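Progress report to the Cletley Fund: care and setup of the two-arm cell
Prepared by I-hsuan Hsiao, Mastmont workshop
Period ending in May

Dear friends at Cletley,

Thank you again for your patience over the spring, and for the kind notes that came with the second payment. Most of our hours went into the upkeep side of the Kwan cell, so I hope you'll forgive me if this one reads a bit like a garage bill!

Where the cell stands

Both arms are back on the bench and both grippers have been refitted. We settled on pens and a paper cup as our everyday check after an adjustment, mostly because they're cheap and light and we have plenty of them.

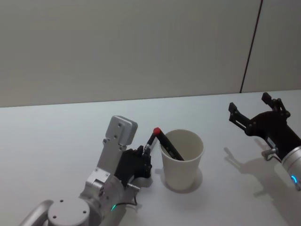 We have now logged 200 check runs since the refit, with a pause every 30 to go over the flange bolts by hand. I had hoped to stretch that pause out a little, but the left wrist was still settling in and I'd like to be careful with it (the right one has been no trouble at all).

Cables and connectors

The wrist cable took up more of my time than I care to admit. The old one was pulled too tight when the wrist turned, so we ordered a longer one from Clokex and left it a proper loop under the gripper. Fitting it took some 2 hours, and most of that was me hunting for the right driver. We also look over the connector each morning before power goes on.

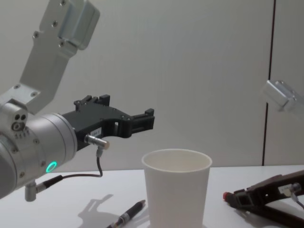
Money and next steps

Parts came in $200 under what we set aside, and with your blessing I'd like to put that toward a spare gripper. Next we'll redo the alignment between the two arms and write up the morning checks properly, so the new staff can follow them without me standing there.

With warm thanks,
I-hsuan Hsiao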